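Anel Makhubela packs snack trays for a living, more or less. Meetings, mostly. Her biggest order was 130 trays in May and she does'nt want another like it.

We talked at the table. Big white one, brown round tray in the middle, nothing on it yet.

"Start with the tray bare," she says. "People throw the bags down first and fix it later. Never looks right."

She likes a raised rim — stops things sliding when you carry it. Small bags only. Blue ones go in first, her rule, no reason given.

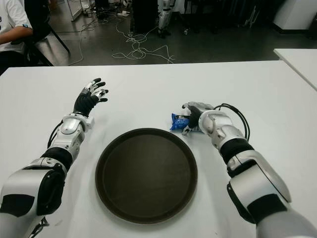 On the room

Indoors, plain, a lab. She prefers that to a kitchen. "Kitchens have crumbs. I want a clean surface and 20 minutes."

And the worst part of the job?

"Crinkled bags. You grab them too hard, the corners go everwhere. Pick up by the top, put down, let go." 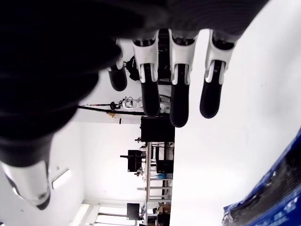 Fingers up close, with the lab behind.

Next order is 19 trays. She's already counting bags.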